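4.2 Small objects on covered surfaces

11 shares
7 comments

The first part of our findings dealt with storage that households had planned: drawers, shelves, hooks and boxes with a known purpose. We now turn to the places where small objects stay between uses. In all 11 households in the Olwood part of the study, at least one large surface covered with cloth served this purpose for part of the day. Some were beds with the cover pulled up. Others were sofas with a throw, or a table with a cloth on it. Participants did not usually name these surfaces when we asked where they kept things. They named them when we asked where things were.

We use "covered surface" for any flat or nearly flat area at least the size of a small desk with a loose textile over it. The term leaves out bare tables and counters, which are treated in Section 4.3, and it leaves out floors with fitted carpet. Rugs were coded as covered surfaces only if the household put things down on them on purpose. Two coders, Drita Stan and Callum Gunn, applied the definition separately and settled differences by talking them through. Most of the disagreement was over armchairs.

Covered surfaces were mixed to a degree that other places in the home were not. A kitchen drawer might hold some things that did not belong in a kitchen, but participants could still say what the drawer was for. The covered surfaces held stationery next to toys, chargers next to packaging, and pens with no paper near them. Jordan Birkett's earlier notes from the Surton households had sorted such groups by the room they were found in, and this turned out to be a poor guide. Bedrooms held office supplies and living rooms held things from the bathroom. Sorting by size worked better. Nearly everything we logged could be picked up with one hand, and most of it could be picked up between a thumb and two fingers.

The mix in Figure 3 is typical of this size class. An action figure in purple and silver lies on a plaid cloth with an opened pink stapler, a white USB charger, a black marker and a cream and gold box with Chinese characters on it. In our scheme these fall under four headings: toy, stationery (twice), electrical and packaging. The box was coded as packaging on its outward form alone, as we did with every closed box in the study. Coders did not open anything.

The textile itself matters to how things lie. On a hard table, a marker that is put down carelessly may roll until it meets something or drops off the side. On cloth it tends to stay where it was put, and participants said this was one reason they used the bed or the sofa for sorting. One woman in MacLeish Court, who repairs costume jewelry in the evenings, said she would never work over a bare table again after losing a clasp behind a radiator. She works over a folded blanket. The same property has a cost. A fold or a ridge in the cloth can hide a thin object completely, and when the cloth is straightened the object moves with it or ends up on the floor.

Figure 3. Mixed small items on a plaid cloth.
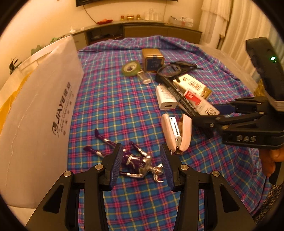
Pattern was the next thing participants raised, and they raised it without being asked. We had expected them to talk about color, in the sense that a dark object would be hard to find on a dark cover. They did mention this, but they spoke more often about lines. A striped or checked cloth was said to "eat" pens, pencils, cables and anything else long and narrow. Broad objects gave them less trouble on the same cloth. One participant had changed a checked throw for a plain gray one for this reason and was pleased with the result for small dark items, less so for her gray phone cable.

To look at this more closely we ran a short retrieval task in nine of the households. The participant stood at the edge of the covered surface and was asked to pick up a named object from a group that had been left there. We did not supply the objects. We timed from the end of the spoken name to the moment of lifting. Catriona Gourlay ran the task and kept the wording the same throughout. Each household completed 100 trials over two visits, with breaks taken whenever the participant asked for one. Trials in which a pet or a child got onto the surface were repeated.

Long thin objects were the slowest to find on patterned cloth and were close to average on plain cloth. Objects made of two or more loosely joined parts were found quickly but lifted slowly. Staplers, scissors, folding glasses and jointed figures all belong to this group. A closed stapler can be taken by the middle from almost any side. An opened one gives a different choice of holds, and participants often changed their grip once before lifting. Jointed figures were usually taken by the torso. When a limb was taken first, people tended to put the figure down again and start over, even though the limb would have held.

Flat and boxy objects gave the shortest times in every household. Chargers and small cartons were taken by their sides, and in many trials the participant was already looking toward the next part of the surface as the hand closed. The softness of the cloth made one difference with very flat items. On a thick quilt, participants pressed down beside a card or a thin case to tip it up and get a finger under the edge. This did not work on a table with a thin cloth over it, where they slid the item to the side and took it there.

We also asked participants to clear the surface in their usual way, with no instruction about order. Kálmán Erdős logged the order of removal from notes made on the spot. Three habits covered nearly all the clearings. In the first, the person took whatever was nearest and worked back. In the second, the person gathered things by where they would go, so that all the stationery left together in one trip. In the third, the person pushed everything into a heap, lifted the heap in two hands or in the cloth itself, and sorted it somewhere else. The third habit was the fastest at the surface and the slowest overall. It was also the one most often followed by a missing item, usually something small enough to stay in a fold.

Households did not keep to one habit. The second was more common in the morning and the third in the evening, when the bed was wanted for sleeping. A father of two in the Girnico building put it this way: "At night I just want the blanket. The stuff can go on the chair and it can be tomorrow's stuff." Chairs received a large share of what was lifted in heaps, and we return to them in Section 4.4. Windowsills received most of the rest.

Packaging behaved differently from the other classes. Boxes were among the first things moved and among the last to leave the room. Participants picked them up, looked at them and put them down again a short distance away. Asked why, they gave answers that had little to do with the surface: the box was too good to throw out, or it might be needed for a return, or someone had given it to them. Decorated boxes stayed longest. In four homes a decorated box had itself become a place for small things, with pens and chargers kept in it, and these boxes were then moved from surface to surface as one item.

Toys were the class most likely to be left where they were. Adults clearing a surface often worked past a figure or a small car and came back to it at the end, or asked a child to come and get it. In homes with no children living there, toys were handled like any other object and mostly went to a shelf. We logged too few of those homes to say more.

There are limits to this part of the work. The visits took place in summer, most of them in July, when heavy covers had been put away in some of the homes. Thick winter bedding may hide more than the cloths we saw. The retrieval task also asked for one object at a time by name, and people at home seldom look for things that way. They search for the marker while also noticing the charger they wanted an hour ago. Several participants broke off a trial to put something else in a pocket. We kept these trials in the log under a separate mark and left them out of the times given above.

9 shares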